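Shape Stamping with Potatoes and Sponges: Our Kids' Craft Project at Ondemdale
Project report, early childhood crafts class
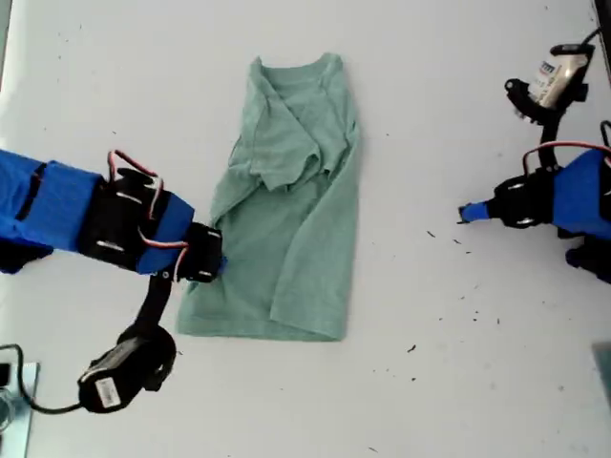 Too much paint on the plate and every star becomes a blob, one parent told us at the first session, and we ended up building half the project on that remark!

We wanted a stamping craft that four-year-olds could do almost on their own. Our group cut 25 stamps – circles, stars, hearts and a wobbly moon – out of potatoes and kitchen sponges, then tried them at two sessions in December with the Ikon playgroup. By the end the children had made more than 200 prints, and we loved nearly all of them.

Potatoes gave the crispest edges but got slippery in small hands. A fork pushed into the back made a great handle. Sponges were easier to grip and held more paint, so the hearts came out soft and cloudy (our favorites, really).

For paint we used washable tempera, one thin layer per plate, with a folded paper towel underneath. That fixed the blobs! Each child needed 20 minutes for a full sheet, plus drying time on the windowsill.

Next time we would cut bigger shapes, skip the moon and put out fewer colors at once – red and green turned brown very fast. We would also love to try leaves and corks. Stamp outlines are in the appendix, along with our supply list.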